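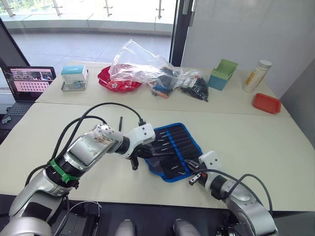
Friday, after lunch

Tool roll again. I said in February that I would stop picking chores by how impressive they sound and start picking the ones that annoy me at home, and putting small tools away in their pockets is high on that list. My own roll at home has been a disgrace for years. The screwdrivers go in wherever there is room, and then the pliers get jammed in on top and the whole thing will not fold. So if a machine can learn to keep one tidy, I will be its first and happiest customer!

For anyone reading this over in Jadamley who hasn't seen the setup: two tables end to end, the roll with the blue edging on the near one, the rest of our clutter kept to the far one (bags of small parts, the red plate, the little boxes). I like leaving the clutter there. The Brarnunberg people clear everything off before they run, and their numbers look lovely, but my kitchen has never once been cleared off before I started a chore in it, and I doubt theirs has either.

What I keep turning over is how much of this job is cloth. A pocket in a tool roll is soft and black and mostly shut. When I do it by hand I don't look for the opening at all, I poke about with the tip until it gives, and I hold the edge with my other thumb while I do it. I had never noticed the thumb until I sat down to write out the steps. The first set of instructions I wrote left it out completely, and I am a person who has owned a tool roll for half my life.
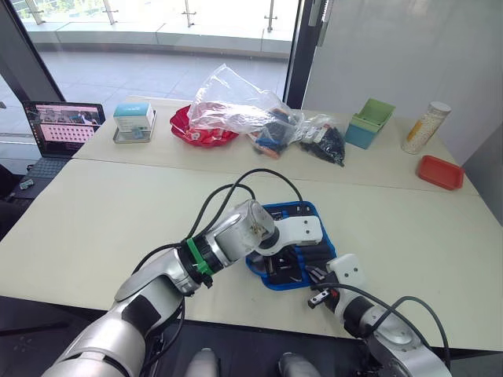
Shuk-fan Tai thinks I am asking the wrong question altogether, and that a household would be better served by a rigid tray with a slot for each tool, which a machine could manage today and a tired person could manage too. Change the furniture before you change the worker, was how it was put to me, and dishwashers were brought up, where we all learned to load racks and never once complained that the machine couldn't do it our way.

I take the point, and I spent a good part of the coffee break arguing with it anyway. Dishwashers are a fair example, I grant that. But people are fond of their own things. My mother would not trade her sewing roll for a plastic tray if you paid her, and the shop at Trurkbridge where I did my first summer had canvas rolls older than the foreman. If the answer to every chore is that the household must first buy new containers, then I think we have sold people a set of containers. We agreed to try both in the end, roll first and tray later, and I owe Shuk-fan a cake if the tray wins by a mile. 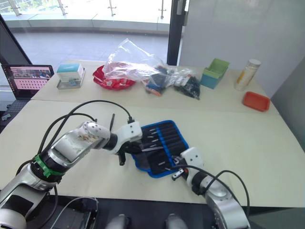 Some bookkeeping while I remember it. The log for this chore stands at 1,106 attempts, and I would like to get it to 2,000 before we draw any conclusions, even friendly ones. Of those, 247 are marked "needs a second look", and that is my own fault for never settling what counts as put away. Is a screwdriver put away if it is in the right pocket but halfway up? At home I would say yes and go make tea. In a shop I would say no, as it will fall out the first time someone carries the roll across the yard. I propose we write two standards, home and shop, and score every attempt against both. More work for whoever is scoring (me, mostly), but it would answer the question people really ask us, whether it is good enough for them.

The same goes for speed. Visitors always want to know if it is faster than a person, and I have come to think it hardly matters at home. If the thing can potter away at the roll while I am walking the dog, let it take all afternoon. On a shop floor it matters very much - the next job wants those tools.
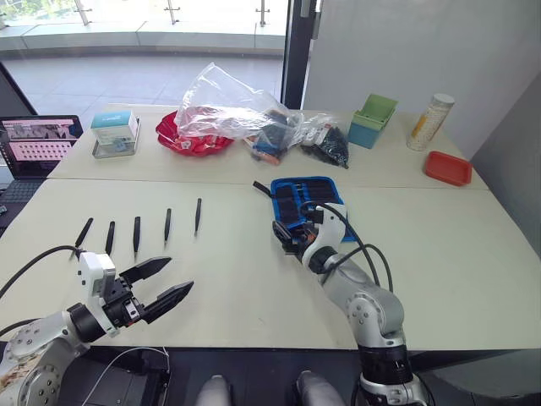

Then there is the matter of thin tools generally. Man, our older test sheet, was written with mugs and sponges in mind and gives you one line for "grasp", yes or no. With something slim and pointed you want to know where along the body it was held and which way the tip was facing, and I would add a line for each. I have a draft of the new sheet, 72 lines long, and that is far too many. Anyone with a red pencil is welcome to it.

So, can it do the chore yet? My feeling this week is that I would trust a machine to put away one tool I handed it sooner than I would trust it with the whole roll, and I would still want to look in before I folded it up. That is more or less how I felt about my nephew at six, and he is very handy now.

To do: write up the two standards, cut the sheet down, find a tray for Shuk-fan's side of the bet, and ask Jadamley whether they ever finished their notes on cloth pockets.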